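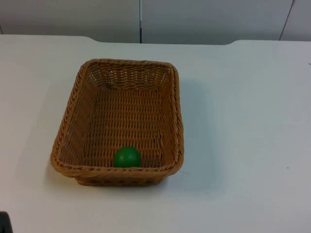

3. Setting up the basket

Your Clerura tabletop game comes with a woven basket and one green ball. People have managed to get this part wrong, so it has its own section.

3.1 Place the basket on a flat, hard table. Tablecloths creep.

3.2 Turn it so that one of the short sides faces the thrower. Lawal Effiong, who wrote the rules, regards the long side as cheating and will not discuss it.

3.3 Press down on each corner in turn. If the basket rocks, rotate it a little and try again. Do not fold a napkin under it.

3.4 Take everything out of the basket. This includes keys, mail and the small card welcoming you to Clerura. 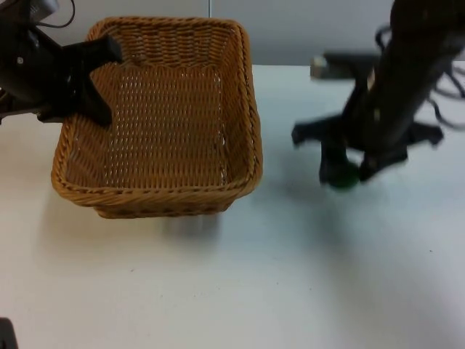
Fig. 3-2. Basket empty, ready for step 3.5.

3.5 Run a finger along the inside of the weave. Trim any loose strand with scissors. Pulling it is more satisfying and will cost you a basket.

3.6 Stand 92 inches back and mark the spot with tape. Players under ten may stand wherever they like, and will.

CAUTION: Keep the ball away from dogs. The replacement is part 168, and we sell more of them than we'd care to say.

Note: The rim is the handle. Lift with both hands, one on each side, and never by a single corner – the weave remembers.

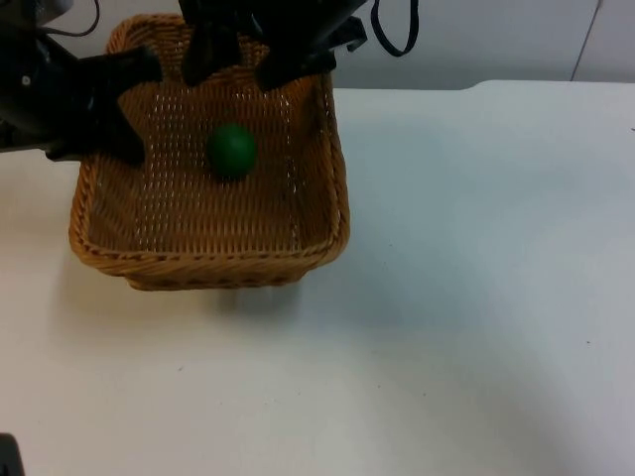
Reading time: 3 minutes

4. Scoring and putting away

4.1 A ball at rest on the floor of the basket scores, wherever on the floor it ends up. Closer to the middle is prettier but worth the same.

4.2 A ball that goes in and hops out again scores nothing. Appeals go to the oldest person present, who may be asleep.

4.3 First player to 83 wins. If it's past 9 p.m., whoever is ahead wins.

4.4 To clean the basket, take the ball out, turn the basket over and tap the bottom. Crumbs leave by the gaps. Wipe with a barely damp cloth and let it air dry away from the radiator.

4.5 Store the ball in the basket. Don't stack books on top, however well they fit.

Missing a piece? See section 7, Spare parts.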